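Rules for robots that share a room with people

By Shirin Fallahi 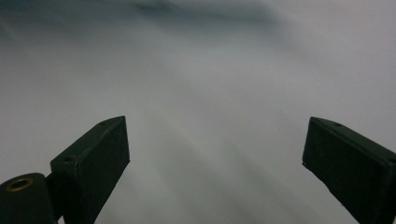

A robot does not know what a finger is. It does not know that a school bag is soft or that a glass can break. People have to think about those things first, and then write them down as rules.

At the Timamo workshop in Ploltville, the rules are on a sheet beside the door. Anyone who comes in reads it, even Manouchehr Ranjbar, who wrote most of it.

Who is in charge?

One person is in charge of each robot at a time. That person holds the stop button. If they want a drink of water, they stop the robot first or hand the button to someone who has been trained.

Keep out of the gap

Many grippers have two fingers that close toward each other, a bit like tongs. The space between them is called a pinch point. Hands stay out of a pinch point, even when the gripper is open and still. The same goes for long hair, scarves and the strings on a hoodie.

How hard can it squeeze?

A gripper that picks up bricks needs more force than one that picks up grapes. The workshop uses the smallest force that will do the job. Before a new job starts, the gripper is tested on a foam block. If it leaves a dent, the force is turned down and the test is done again.

Slow near people

When people are close by, robots have to move slowly. A slow robot is easier to get away from, and it does less harm if it bumps you. There is a yellow line on the floor. Visitors stay behind it – grown-ups too.

Check the small parts

Screws can work loose when a machine shakes. Mahnaz Azimi checks them every morning and signs her name in a book. After 1000 grips, the fingers come off and are looked at for cracks. Cracked ones are not glued. They are replaced.

What is a standard?

A standard is a set of rules that many people have agreed to share. It means a worker can move from one factory to another and find that safety works in much the same way. Standards get changed when people learn something new. The workshop's own sheet started with 33 rules. In August two more were added, both to do with charging batteries.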